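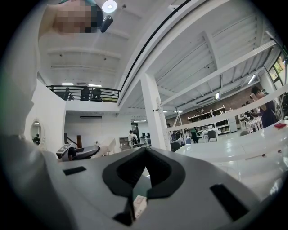 1/4 Well friends, the otter survey on the Gondari is finally done for April, and I am so happy (and so sore) I could sleep until lunch. We walked both banks from the Mestora bridge up to the old weir!

2/4 Fresh spraint at 20 spots, mostly on the flat rocks below the weir, plus a lovely line of tracks in the mud that Nicanor Casado found while looking for his lunch. The samples go off for DNA next, so we can tell how many animals we have and who is related to whom.

3/4 The stretch by Jin is still quiet, and I do worry about the culvert there, which floods every spring and pushes otters up onto the road. We've asked for a ledge 2 years running and we'll ask again.

4/4 If you see an otter near the road, dead or alive, please send me the place and the time of day.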